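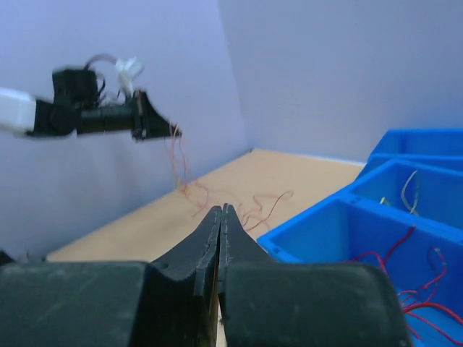
Photo: Capucine Le Goff, Stammont robotics club

Second arm drags the whole pile when it picks one wire

Asked by caplegoff in Student projects > Manipulation

Two-arm wire sorting task for our club's February entry. Copper-coloured wires on the table, blue bins down the right side, one colour per bin. Red and pale yellow sort at an acceptable rate. Copper does not. The left arm closes on one strand, lifts, and several come up with it and trail on the table. The right arm is meant to hold the rest down but currently waits with its fingertips closed. Policy was trained on 51 demos. Is this a grip problem or a data problem?

3 answers

smaillard (accepted)
Both, mostly data. If your demos start from separated wires, the policy has never been shown a tangle. Record a new set starting from a loose heap and include the failures where you put the bundle down and regrasp. Have the idle arm press near the base of the heap before the first arm lifts. Also lower the lift speed for the first 5 cm. Thin wire springs, and a fast lift tightens the loops.
Check fingertip wear as well. Scuffed tips are fine on thick insulation but slip on thin strand. We put a strip of Caron grip tape on ours and replace it every 2 sessions.
Solange Maillard, Hevholm student lab

teo_r
use shorter wires? ours were way too long and we cut them and it was fine

Cateo_build
Seconding the regrasp demos. Check the rules before cutting anything, our division set a minimum length. Which wrist camera resolution are you training at? Below a certain point the thin ones vanish against a light tabletop.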